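I have become the owner of a server. It weighs as much as a sensible dog and it came out of a surplus sale for 17 dollars, which should have been a clue.

The plan was a home backup box. The plan is still a home backup box. It's just that the plan now has a lot of thermal paste in it.

For those asking: the paste is the gray goo that goes between the processor and the heatsink. It is supposed to be a thin layer. Whoever last serviced this machine was icing a cake.

I've gone through 3 coffee filters and most of a bottle of rubbing alcohol. My cousin Phyllis Treloar swears by coffee filters because they don't leave lint. She is correct and I will be hearing about it until August.

Cover off, heatsink off, RAM out. Naming the machine Zerkitau, after a town in a fantasy novel I gave up on after 5 chapters. Seemed right for a project at this stage.

Green board, open slots, socket in the middle of everything: 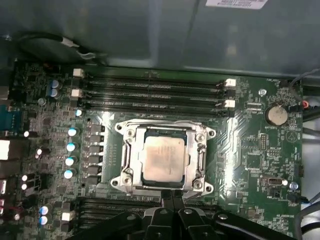
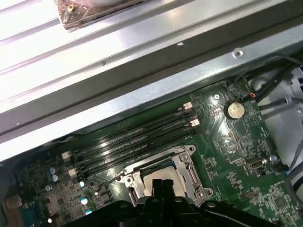 Anyway, memory. Server memory is cheap right up until you need the exact kind your board wants, and then it is sold by one man with a storage unit and opinions about shipping.

I ordered from a shop called Pristcombe. The listing said "pulled from working system." I have bought enough used parts to know that everything on earth was pulled from a working system, including the stuff that smells like a campfire.

Also, the slots have an order. You can't just put sticks wherever you like. There's a chart. The chart is in a manual, the manual is a PDF, and the PDF was scanned at a slight tilt by someone who I assume was on a boat.

White latches mean one thing, black latches mean another. On this board you fill the white ones first. I know this now. I did not know this the first time, when it beeped at me for a solid minute like a truck backing into my life choices.

A reply guy has informed me I could have bought a little plastic storage box from Cusi that does all this out of the carton and makes no noise. Yes, Greg-shaped stranger. I could also buy bread.

(I do buy bread.)

What I'm backing up, for the record: 2,796 photos, most of them of one cat, and a folder called "taxes real" that sits next to a folder called "taxes." I'm not opening either one tonight.

Old heatsink is soaking in the kitchen sink. The household has been notified. The household had notes.

Small tip if you're doing this yourself: when you clean the processor, wipe from the outside in. Going the other way just spreads the goo out to the edges, and then you're in there with a cotton swab at 11 pm wondering about your education.

Second small tip: put the screws in a cup. Not on the lid of the case. I'm not going to say what happened with the lid of the case.

Fresh paste is a tube of Grotus, a name I'd have assumed was a foot condition. One blob the size of a pea. I put on a pea. Then I looked at the pea and worried it was a lentil.

Heatsink goes back on once it's dry. Memory's supposed to show up by noon tomorrow, and until then Zerkitau lives on the dining table and we eat on the couch.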